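4. Borrowing and Returning Books

4.1 Sign in at the Flurngate reading room desk with your member card. Each member may have 3 books out at a time.

4.2 Write the shelf number of each book in the loan log. Loans run 30 days.

Note: Books from the Szewczyk bequest stay in the building.
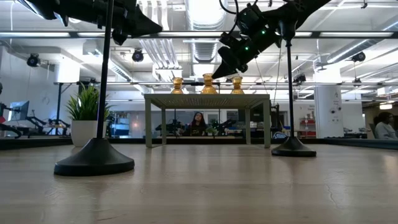
4.3 To renew, call the desk before the due date. You can renew once, for 15 days.

4.4 Return books to the desk, or use the door slot on Sunday.

Caution: Don't put oversize books through the slot - the spines split.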